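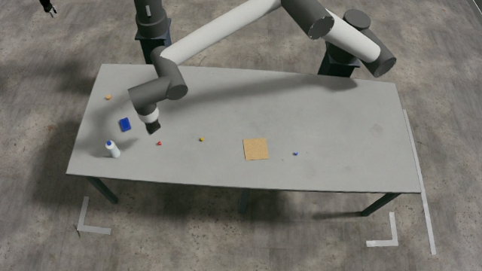 The practice table in the simulator, one arm reaching over to the blue block.

Tips for a robot club that tidies tables
Winholm Robot Club, Ustley. Page updated 29 Feb 2020

We were promised that by February the arms would be clearing the craft room for us. I had my doubts and I still have them. Still, a few habits have saved us time, and most of them work just as well with a dustpan and a human.

Tape the floor before you do anything else. White tape, an L at each corner where the table goes. Tables wander. Ours at Ustley moved a thumb's width between sessions and a whole evening went on blaming the program. Do the same in the simulator so the two match.

Start with a sponge-sized block. Everyone wants to begin with the beads. A bead is a rotten first job for a gripper, and fingers do it in a second.

Bottles go last. A tall bottle gets clipped by an elbow on the way to something else. If it holds glue, put the cap on and then check the cap.

Flat cardboard is harder than it looks. There is nothing to get hold of. One team spent 2 sessions trying to pinch a square off the table. Bend up one edge first, or slide it to the side and let it overhang. (Good for picking up playing cards too.)

Don't believe the simulator score. The Wenerham team brought us a program with 3000 practice runs behind it and were very pleased. On the real table it managed 73 tries before tea and dropped most of them. Simulated tables don't have jam on them.

Wipe the table with a barely damp cloth and dry it. Skip the spray polish, whatever the tin says. It makes small things skid.

Keep a tray for bits. We had 474 loose beads and blocks in the cupboard at the last sort-out. An old bun tin does the job, one colour to each hollow.

The Tavares Cup rules ask for a clear table in one go with no hands. I would still keep a dustpan by the door.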